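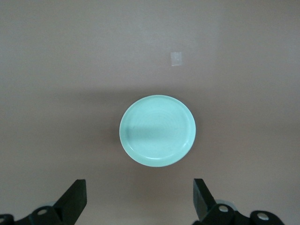

Pressemitteilung
Hesdale, 10. Juni 2026

Monus bringt einen Teller heraus. Er ist rund.

Die Manufaktur Monus erweitert ihr Sortiment um die Serie Prata. Sie besteht aus Tellern, und zwar ausschließlich aus Tellern. Schüsseln, Becher und jene kleinen Schälchen, in denen zu Hause dann doch nur Büroklammern liegen, sind vorerst nicht geplant.

Prata erscheint in 3 Farben. Den Anfang macht ein blasses Mintgrün, über dessen Namen im Haus länger verhandelt wurde als über den Teller selbst. Zur Wahl standen Seladon, Meerschaum und »das Grüne«. Im Katalog steht jetzt Seladon, am Telefon sagen alle weiterhin »das Grüne«, und bestellen kann man es unter beiden Bezeichnungen. Die Oberfläche wirkt kreidig und eher matt, ein schmaler Rand läuft einmal ganz herum, und im flachen Spiegel zeichnen sich feine konzentrische Ringe ab. Vereinzelte dunkle Pünktchen in der Glasur gehören zur Serie und sind kein Reklamationsgrund. Erfahrungsgemäß wird trotzdem reklamiert, wir antworten dann freundlich.

Die zweite Farbe ist ein helles Zitronengelb. Es richtet sich an Haushalte, die morgens vor dem ersten Kaffee schon eine gewisse Helligkeit vertragen. Auf Muster und Schriftzüge wurde verzichtet, Sinnsprüche über das Frühstück findet man bei anderen Anbietern in ausreichender Menge. Der Rand ist leicht hochgezogen, die Mitte flach. Eine Scheibe Brot liegt darauf gut, eine Suppe sollte man sich überlegen.
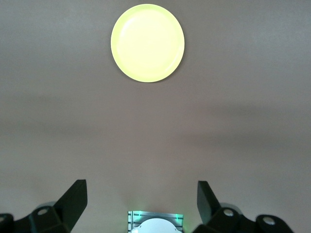 Vorstellung in Vurkstead

Zu sehen sind die Teller zuerst im Ausstellungsraum in Vurkstead. Präsentiert wird auf schlichten Tischen ohne Decke, Blumen oder dekorativ verstreute Zitronen – die Teller müssen das allein schaffen. Anfassen ist erlaubt, Stapeln nach Rücksprache.

Die dritte Farbe, ein Grau, folgt noch im Juni. Sie war ursprünglich als erste vorgesehen, fiel bei den Probebränden aber so zurückhaltend aus, dass sie im Lager zweimal übersehen wurde.

Auflage und Bezug

Die erste Auflage umfasst 1.017 Teller. Angesetzt waren 1.000, der Ofen hatte noch Platz. Davon gehen 600 an den Fachhandel, 80 bleiben als Ersatz für Bruch im Haus, der Rest wird direkt ab Werk in Hesdale verkauft. Einzelstücke sind erhältlich, ein Mindestkauf besteht nicht.

Rezensionsexemplare verschickt die Pressestelle von Monus auf Anfrage. Um Rücksendung wird gebeten, möglichst gespült.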